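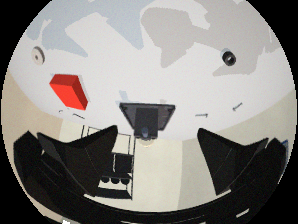
Simulated gripper view, with a red block on the table and small grey parts scattered across the table.

Simulation results and the new Condora guideline: read the small print

24 Sep 2024

Members will have had the notice by now. Condora has put out its good practice guideline on reporting simulated handling trials, and from March any trial report sent to the Ustuvano parts register will be expected to follow it. The document runs to 40 pages. I've read all of them, two of them several times, and I am less cheerful than the covering letter.

First, what it gets right. Clause 5 says that a result obtained in simulation must be labelled as simulated wherever the number appears, including in summaries, slides and sales sheets. Good. We have all sat through a presentation where a success rate was read out in a confident voice and it took a question from the back row to learn that no physical part had ever been picked up. If the guideline does nothing else, it may put a stop to that.

It also asks for the view from the gripper to be supplied along with the usual side view of the cell. I'm in favour. A side view flatters everybody. From between the fingers you get a fair idea of how much of the table the gripper itself hides, and how little a small grey part has to offer once it is lying on a patchy surface. A big red block is easy to find. Nobody on our shop floors is paying for help finding big red blocks.

Which brings me to Clause 9, on "representative variation". The idea is that you change the look of the table, the lighting and the placement of the parts from one run to the next, so that the software doesn't simply learn one tidy bench by heart. Fine as far as it goes. But the clause sets a minimum of 800 varied runs and says next to nothing about what has to vary. You could change the colour of the tabletop 800 times, leave the parts exactly where they were, and comply. I asked Condora about this in writing and was told that suppliers would be expected to act in the spirit of the guideline. I have been buying machinery for a long time and have yet to see the spirit of anything written into a purchase order.

The Alvarado trial is the one everyone quotes in support. Their report lists 659 successful picks in simulation out of the full 800, and it is neatly laid out and properly labelled. What it doesn't have is a breakdown by part. Were the misses spread evenly, or were they nearly all on the small fasteners? Those are two very different machines. The guideline as written doesn't require them to say.

Nor is there any firm requirement for a physical check. Clause 14 "encourages" one. Taltumex, to their credit, told our spring meeting they would run one on every part family anyway and publish the two sets of figures side by side. I'll believe it when the tables arrive, but it is the right offer, and it ought to be the rule for everyone.

Until the wording is tightened, I'd suggest members ask for the following before signing anything:

Results for each part, with the smallest parts shown separately.
A plain list of what was varied between runs, and over what range.
Gripper views of failed picks as well as good ones.
The physical results, however few, or a written statement that there are none.
The version of the gripper model used, and whether it matches the one on the quote.

A supplier who has done the work will have all of this on hand. One who hasn't will send you a brochure.

Comments on the guideline are still open and can be sent through the members' page. Short ones get read, in my experience - quote the clause number and say what you would put in its place. I have sent in mine on Clauses 9 and 14 and would be glad of some company.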